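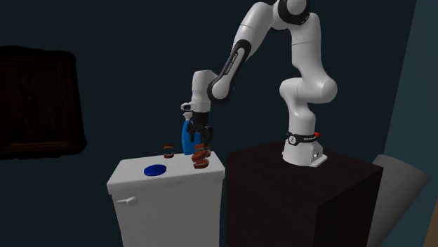
trutad_ops
시뮬 셀 세팅 질문요. Masilela 셀 그리퍼가 병 놓을 때마다 9mm쯤 낮게 들어갑니다. 받침대가 캐비닛 상판보다 높아서 팔이 왼쪽 아래로 뻗는 자세인데, 파란 병 쥔 채로 상판 바로 위까지 가면 접촉 경고 뜸. 11월에 받침대 모델 바꾼 뒤부터 이래요. 베이스 오프셋은 다시 넣었고 관절 영점도 확인함.

나사풀림
TCP 값요. 그리퍼 바꾸고 손가락 길이 안 넣은거 아님?

trutad_ops
그리퍼는 그대로. TCP도 그대로입니다

Nadja Egger
충돌 메시부터 보세요. 갈색 층층이 쌓인 거 병 바로 앞에 있네요. 볼록 껍질로 잡혀 있으면 보기보다 커요. 경고는 그쪽일수도

나사풀림
그건 경고 얘기고 높이 틀어진 건 설명이 안되죠. 순서가 틀림. 물건 다 치우고 빈 상판에서 먼저 재야지

Nadja Egger
두 개가 따로일 수 있다는 말이에요. 로그에 접촉 쌍 이름 나오니까 그거 보면 끝

trutad_ops
봤어요. 접촉 쌍 2개. 하나는 병-스택 맞고 하나는 병-상판

Thilini Roy
Trendmont 쪽 셀도 똑같았음. 받침대 파일 원점이 바닥이 아니라 윗면이었어요. 오프셋 두번 먹는지 확인

나사풀림
그럼 9mm가 아니라 통째로 틀어져야 되는데?

Thilini Roy
장착판 두께만 중복이면 그정도 나와요. 우린 23mm였고

trutad_ops
장착판 맞네요 9짜리. 한쪽 지우고 지금 4,000스텝 돌리는 중. 스택 메시는 아직 손 안댐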